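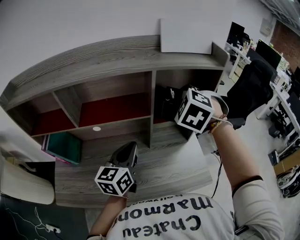
Welcome back to the desk corner! If you have followed this gallery for a while you know I have been promising the study since before the holidays, and it is finally fit to be seen (well, most of it). This is the gray wood-grain one with the hutch, the desk I went back and forth over all winter. What sold me was the red. Some of the cubbies have a dark red back panel and the rest of the unit is plain gray, so you get that bit of color tucked in deep where it doesn't shout at you. I had a sample card from Zullirero taped to the wall for weeks trying to decide if red and gray would look like a school locker room. It doesn't, at least not to me.

The top board of the hutch is one long piece with a big, swirly grain. I have a flat white board leaning up there against the wall toward the right end, and I keep meaning to pin things to it. The little screw heads along the front edge do show. I went looking for caps in the right gray and found white, black and a sort of putty color, so the screws are staying as they are for now. If anybody has a source for gray ones, write to me, please!

A few of you asked about sizes. I'm not going to list them, mostly for the reason that I wrote them on an envelope and the envelope went out with the recycling. What I can tell you is to measure the wall first, then measure the door, then measure the turn at the top of your stairs. Hyun-seo Kwak came over to help me carry the hutch up and we had to take it back down and bring it in again the other way around. He was very nice about it. I made him noodles.

On cubbies: I love them and I also think they are a trap. Anything you put in a cubby becomes furniture within a week. My rule (new as of February 2025, so we will see) is that the big center one is for whatever I'm working on right now and gets cleared out before I start something else. The small ones can hold what they like. I had baskets in there at first, a set from Ivudetti, and they were pretty but they hid the red completely, which was the whole point of the thing. The baskets live in the hall closet now with the hats.

Verna Holloway wrote in to ask if a hutch makes a desk feel cramped. A little, yes. You lose that open stretch of wall, and if you are tall you will probably want to sit back some. But I'm not tall, and I like having a roof over my work. It feels like a little house. I used to sit at a dining table with nothing in front of me and I spent a lot of time looking at the paint.

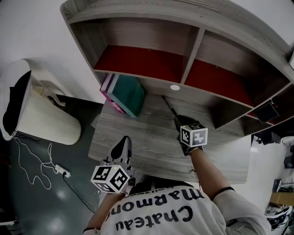

Now, lighting, which got more mail than anything else last time. There is a small round white light on the underside of the shelf, and that one is for close work – reading labels, threading a needle, finding the one screw you dropped. For the rest of the day I like the lamp off to the left. It's a tall one with a cream pleated shade and a curvy white base, and I know pleated shades are supposed to be for grandmothers, but I have loved them since I was little and I'm not stopping now. They do catch dust in every single fold. I use a soft paintbrush and go around once with the radio on.

Books at the desk are down to two, a pink one and a teal one, leaning on each other at the left end under the shelf. Everything else went to the bookcase on the landing. I wanted a bookend for them and tried a brass one from Nornow, a heron, very handsome, and it kept sliding. Back it went. They hold each other up fine.

What's left to do in this corner? The cords, mainly. I bought a sleeve for them and it's still in its bag. I'd also like something soft underfoot, and Nicholas, the rug shop over by the post office, has a flat gray one in the window that I visit more often than I should. It is a little too wide. I may go and stand in front of it again anyway.

Oh, and the counter at the bottom of the page went past 4,000 visits, which amazes me, as I started this gallery so my sister could see my curtains. The kitchen pages are still the most popular by a mile, and the curtain page is still hers alone, I think.

In March I'll have the landing up, bookcase and all, if I can get the second coat on by then. Send me your own desk corners in the meantime – messy ones too, those are my favorites – and tell me where you put your printer. Mine is on the floor and I need ideas.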